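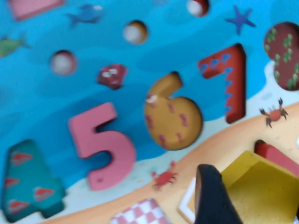
tealkettle
Has anyone's kid learned to count from one of these number boards? Grandma paid for the Vutine one and I'm not sold. The 4 is covered in little fish, the 6 looks like a cookie, and mine only wants to know if she can eat it. I think she matches pictures and ignores the numbers.

marshlane12
Disagree. Matching comes first. Ours did that until June, then started naming them.

tealkettle
Or he turned three. The Plinow listing claims "800 ways to learn." Name two.

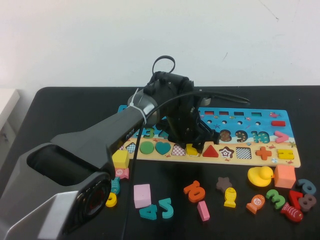

And why put shapes on there too? That's a lot going on for a kid who still chews the pieces.

oatbin
We had a plain set from Bhat, no pictures at all. She never touched it. I'd take the busy one.

tealkettle
Fine, it stays out until the weekend. Still doubt it.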